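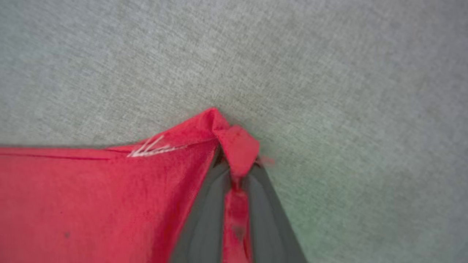 Sports jersey

A sports jersey is a shirt worn by the members of a team during play. It shows which side a player belongs to, and in most sports it also carries a number, sometimes a name, and often the mark of a sponsor. The word comes from the island of Jersey in the Channel, which was known for its knitted woollen goods, and it was first used for the cloth and later for the garment. In Australia the word guernsey, taken from the neighbouring island, is used for the sleeveless shirt of Australian rules football.

Terms

The name of the garment changes with the sport and the country. In Canada the shirt of ice hockey is commonly called a sweater, although it has not been made of wool for many decades. In soccer the words shirt, strip and kit are all in use, and kit normally includes the shorts and socks. In basketball, jersey and singlet are both understood, and singlet is the more usual word in Australia. Netball players often wear a one-piece dress, on which letters for the playing position are fixed with hook and loop tape.

History

Early team shirts were made of wool or of heavy cotton. They were warm, they became heavy in rain, and the dyes were not always fast. Before clubs had full sets of shirts, players were sometimes told apart only by caps, scarves or sashes. Stripes and hoops became common in the second half of the nineteenth century, when knitting machines could produce them at low cost.

Basketball was first played in 1891, and its players at the beginning wore ordinary gymnasium clothes, often with long sleeves. The sleeveless top came into general use in the following decades. It was close to the body for a long time, and the loose cut with long shorts is mainly a fashion of the 1990s. Since then the cut has become narrower again.

Materials and construction

Most modern jerseys are knitted from polyester. The knit is frequently a mesh, with small openings that let air pass to the skin. Polyester takes up very little water, so sweat moves to the outer face of the cloth and dries there. Cotton is still found in training shirts and in copies of older designs.

The neck and armholes of a basketball jersey need a firm edge, otherwise they stretch out of shape. For this purpose a rib knit or a folded tape is sewn around the opening, usually in a second colour. White on a strong colour is a frequent choice because it can be seen from far away. Contrasting bands may also be sewn into the side seams. These are mostly decoration, but a side panel can also be used by the cutter to make the garment wider without a new pattern.
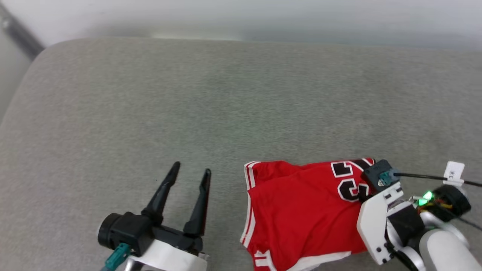
Numbers and names are put on in several ways. Twill letters are cut and sewn, and they last the longest, but they add weight. Heat-pressed film is light and cheap, and it may crack after many washes. In dye sublimation the whole design is printed into the fibre before the pieces are joined, and nothing lies on top of the cloth. This method works only on polyester or a similar fibre, and only on a white or pale base.

Club use in Brarnham

The district basketball league of Brarnham is a fair picture of how jerseys are handled in amateur sport. Its clubs own the shirts and lend them to players for the season. A survey by the local historian Domnica Bălan recorded 3,890 jerseys in the possession of the clubs, of which 1,795 had been made by the workshop Royer, a supplier in the same town. Sewn numbers were used in the older sets. Later orders went to Ulteck, which prints by sublimation, and one club stayed with the heavier shirts for more than 20 seasons.

The clubs collect their shirts in November and check them for pulled threads. Number 59 is never given out in this league - the custom is older than the written rules, and Bălan found no agreed explanation for it.

Care

Jerseys are generally washed inside out in cool water, with the colours separated. Red is the colour that most often bleeds in the first washes, and white trim on a red garment can turn pink if it is left wet in a pile. Fabric softener is not advised for polyester mesh, as it covers the fibres and slows the movement of moisture. Shirts with pressed numbers should not go in a hot dryer, and an iron should not touch the film.

See also

Guernsey (clothing)
Hockey sweater
Retired number
Dye sublimation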